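Trukine Adds Woven Placemats to Its Table Line

Trukine will start selling a range of round woven placemats in April under the Skunda name. The mats are braided from natural fiber in tan and straw shades, with darker brown streaks running through the plaits. The first run is 2000 pieces.
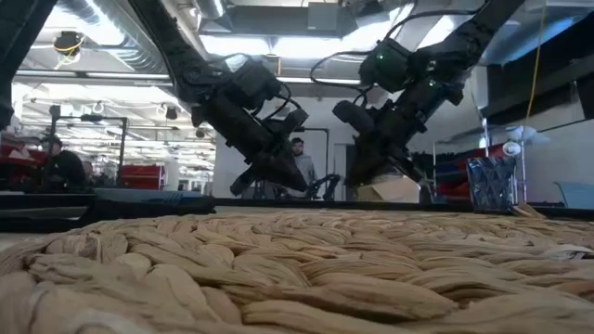 Trukine Table and Kitchen Department

The mats are sold in sets of two. Stores that carry the Vasilakis tableware line can order them now, with a minimum of 10 sets per order.

"Customers asked for something large enough for a dinner plate and a glass," said Ourania Makris, who heads the department. "We kept the color natural so it goes with the plates people already own."

A thick rim is wrapped around the edge of each mat, and the strands on top are loosely twisted. Small differences in color from one mat to the next are normal.
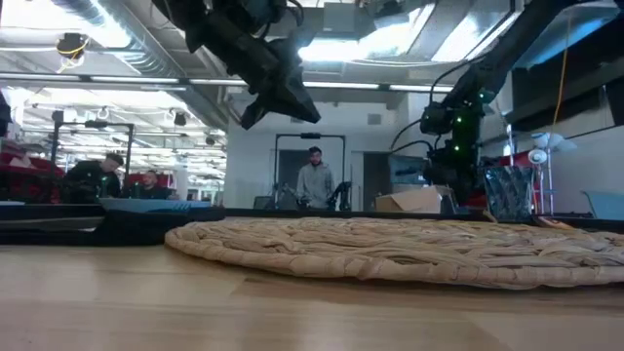
How should the mats be cleaned?
Shake off the crumbs and wipe the mat with a damp cloth. Let it dry flat before putting it away, and don't soak it.

Unused sets can be returned to the store within 30 days. Orders from stores are handled by Weltorix.

Comments

marnie_k: Will there be an oval one? My table is narrow.

Dell R.: Had a similar set for years. Crumbs do get down in the braids, so shake them outside.

tpw44: Can I buy just one or is it only the pair?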